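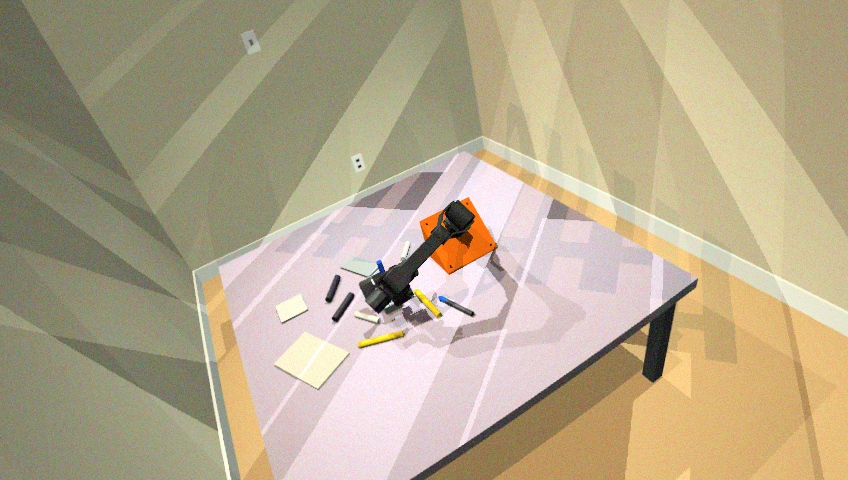 The arm on its orange plate, corner table.

I have moved house again, which brings me to the subject of the sharehouse kitchen drawer, and how I came to own 15 teaspoons when I left Nelamstead with four.

I should explain that I don't steal teaspoons. They just turn up. You pack a box in a hurry at eleven at night, you wrap whatever is on the draining board in a tea towel, and at the other end you unwrap somebody else's cutlery. I've lost a very good vegetable peeler the same way, so I consider the ledger balanced.

The new place is in Trudby, two streets back from the station, above a shop that used to sell vacuum cleaner bags and now sells nothing behind a very clean window. The rent is a bit less than I was paying. The agent described it as having "character", and the character lives mainly in the hot tap, which has two settings, off and volcanic, and a long period of reflection in between.

Moving day itself went about as well as they do. I'd hired a ute from a mob called Drultari, who advertise on the back of buses and whose paperwork runs to more pages than my lease. The bond was 2,000 dollars, held against a vehicle I would not have paid 2,000 dollars to own. The passenger window was stuck halfway down. It was bucketing by the second load, so the doona and both pillows travelled up front with me on the wet side, doing their bit.

The couch didn't fit. I knew the couch wouldn't fit. I had measured the couch, and I had measured the stairwell, and I had looked at the two numbers side by side and decided they would probably sort it out between themselves. It spent a night on the nature strip under a tarp and by morning someone had taken the tarp.

I ended up taking the legs off, then the door off, then a small amount of paint off, and it's now in the lounge room, where it will stay until the building is demolished.

What I had forgotten about is the address business. You'd think it was one phone call. I've now told the bank, the other bank, the dentist, the electoral roll, the library in a suburb I haven't lived in for years, and my super fund, who asked me to confirm my old address in order to change it and then told me I'd got it wrong. The internet people, Safavi, gave me a reference number and put me in a queue. I was caller 517. I don't know if they meant that day or since records began. The music was pan pipes. I washed the kitchen cupboards out, relined two shelves and ate a toasted sandwich over the sink, and when a human finally came on I'd got so used to the pan pipes that I was a bit short with her for interrupting.

They can connect me in August.

In the meantime I'm writing this at the laundromat, which has free wifi and a vending machine that only does barley sugar. The washing machine at the flat came with the place – "as is", according to the lease – and so far it has been very much as is. It fills, it has a think, it empties. I've rung the agent and left a message, and I've rung again and left a slightly different message.

On the plus side, there's a decent bakery on the corner (get the cheese and Vegemite scroll, skip the lamington), the neighbour's cat has already been through to inspect the bedroom, and I've got more teaspoons than I could possibly need. If you lived with me in Nelamstead and you're missing some, get in touch. I'd also like to talk about the peeler.

Posted 1/5/18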